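Rule Eleven

The rulebook at Inurov has eighteen rules in it and I wrote eleven of them, so I have nobody to blame but me for what happened with the banana.

I should back up. My job title is practice lead, and what it means is that when a robot does something dumb, I write a sentence that starts with "Operators shall." I used to write warranty booklets for Trallby, back when they still made garden furniture, and let me tell you, the skills carry over. People don't read either one. You have to sneak up on them with short words.

Rule Eleven was my favorite. It said: "No object shall be gripped until the operator has confirmed contact, spoken the name of the object aloud, and received acknowledgment." I loved that rule. I wrote it in one go on a train in December, on the back of a parking receipt, and I remember thinking, wow, that's a clean one. Say what you're holding before you squeeze it. My grandmother would have signed off on that.

Then on the Tuesday after the holidays Iulian Sârbu came in to run the first soft-object session of the year, and he followed my rule to the letter. Iulian follows everything to the letter. He once waited at a broken crosswalk signal until a cop told him to go home.

So the hand goes down on the desk, nice and slow, palm flat, and he stops it there. Contact. He leans into the headset and says, "Banana."

And nothing comes back.

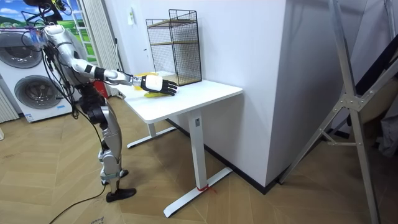 Contact, Tuesday morning. Waiting on the acknowledgment.

The acknowledgment was supposed to come from the second operator, which was Lăcrămioara Tudose, and Lăcrămioara was on the phone with a man from Urkura over invoice 3244. The man from Urkura believed it was invoice 1794. They had been at this for a while. I could hear her through the door saying the number slower and slower, the way you do with a toddler or a bank.

"Banana," Iulian said again.

"Just pick it up," I said.

He turned around and gave me this look. "I can't. It's Rule Eleven."

"I know what rule it is!"

"Can you acknowledge?"

Well, no, I couldn't, because of Rule Four, which says only a person signed in as an operator can speak to an operator during contact. (Also mine. I was on a roll that month.) Technically I had already broken it by telling him to just pick it up. I saw him reach for the log sheet with his free hand, and I saw him write something, and I knew it was my name.

"Then lift the hand off," I said, since I was already in the log anyway.

"Rule Seven."

Rule Seven says you don't withdraw from an unacknowledged contact. It's a good rule for glass. Say you've got a finger hooked behind a wine glass and you don't know it, and you pull away, and there goes the glass. I was thinking about glasses when I wrote it. I had my whole head full of glasses. At no point did fruit enter into it.

So we waited. Iulian stood there with his hands very still. The robot leaned over the desk like somebody's uncle looking for his glasses. I sat down on the floor, because Rule Two says observers shall not stand within reach, and I figured I'd better start obeying something.

You know what's strange? I'd never really watched one just hold still before. I always come in for the incident, after the fact, with my clipboard, and everybody's talking at once. It's a different thing to sit there and look at those black fingers stretched out flat over a banana and know that the only reason they don't move is a sentence I wrote on a train. I felt kind of proud and kind of sick.

"Can I ask you something about Eleven?" Iulian said after a while. He didn't turn his head. "Off the log."

"Is that allowed?"

"There's no rule on it."

I made a note to write one, and then I crossed out the note.

"What's it for?" he said. "The name part. I get the contact. I get the second person. Why do I have to say banana?"

And I opened my mouth with the answer all ready to go, the one from the training slides, that naming the object proves the operator has identified it. But he was asking me for real, so I thought about it for real. And what came up was the Mabula job, my first month here, before there were any rules to speak of. We had a guy packing a box through a robot, a good operator, fast, the best we had. He thought he was closing the hand on a towel. It was a sleeve. The sleeve had a person in it, a kid from shipping who'd reached across to fix the tape. He was okay! He had a bruise and he got a lot of free lunches out of it. But the operator told me later, "If I'd had to say it out loud, I would have looked."

I told Iulian that. It took me longer to tell than it should have.

"That's not in the rulebook," he said.

"No. It's a rulebook."

"I'd put it in," he said. "I thought you just liked the sound of it."

Which, okay, I did also like the sound of it.

Then the door banged open and Lăcrămioara came in pulling her headset on, with pen all over the side of her hand, and she said, "It was 3244. It was always 3244. What have we got?"

"Banana," said Iulian.

She looked at the desk. I want to be clear that she walked over to where she could see it and she looked, with her head tipped to one side, and only then did she say, "Banana, yes. Go ahead."

I rewrote Eleven that night at my kitchen table. It has an out now: if there's no acknowledgment in 50 seconds, the operator says "releasing" and backs off along the same path the hand came in on. Seven has a note about glass. Four I left alone, but I signed up for operator training, which starts next week, and Iulian is teaching it, God help me.

Under Eleven, in smaller type, there's a paragraph about a towel and a sleeve. The layout people asked me if it could be cut to save a page. I told them to go ask Iulian.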